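Papers > Vol. 14 > Section 5: Surface Finish and Light Levels

Last updated: March

Abstract Methods Results Discussion References

5. Surface finish and light levels

5.1 Materials

Reflectance was measured on samples of oiled and unoiled softwood cut from a single batch supplied by Marnisa. Samples were conditioned at constant humidity before the first reading and were turned once between readings. The oil was Vernex, applied with a cloth in a single coat. Rizvi and Ayala had used two coats in the earlier Florkby trial, and their values are therefore not directly comparable with ours.

5.2 Procedure

In total, 299 readings were taken at a desk-height illuminance of 1,000 lux. The meter was zeroed at the start of each run. Readings taken within 5 mm of a knot were dropped, as were those where the meter head had lifted from the surface. Glare ratings were collected separately from 14 office workers, who sat at each top in turn and marked a printed scale. Raters were not told which tops had been oiled.

5.3 Results

Oiled samples were darker than unoiled ones and showed a wider spread between readings taken along and across the grain. The spread was largest at low viewing angles. Ratings followed the same order as the meter values — with one exception, a top from the Sarıgül set that raters scored as harsh despite a modest reading. Removing this top did not change the ranking of the others.

Contrast between a work surface and its surroundings also affects comfort. Pale tops placed against dark floor or wall coverings gave higher contrast values than the same tops against mid-gray. 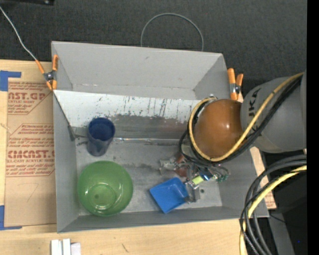

Figure 5. Gray bin on a pale wooden tabletop, with a dark, finely textured surface beyond.

The effect of contrast on the ratings was smaller than the effect of finish, and it disappeared when the desk lamp was switched off. Restrepo and Phan report a similar pattern for painted tops. We did not test painted surfaces, and the meter used by Sjöberg has a narrower acceptance angle than ours, so a correction would be needed before the sets are pooled.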